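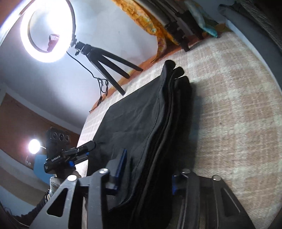
Folding Work at the Lesen Site: Notes from April

Pirkska has begun moving part of its garment folding to automated stations. Hand-held grippers are used for the teaching stage, and staff who fold by hand today will guide them through each garment type. Dark clothing comes first. Black cloth is hard to read once it has been folded over itself, and our folders know by touch where one layer ends and the next begins.

Rigoberto Carhuamaca has supervised the folding room for 17 years. He has asked that every folder receive two paid hours of practice before taking a turn with the grippers, and management has agreed.

The present target is almost 300 garments per shift. Hourly pay will not be tied to that figure. Positions in the room are guaranteed through the trial, although some duties will shift toward checking and correction.

I remain concerned about wrist strain. Staff should report any discomfort to the Esquivel office before the end of the shift.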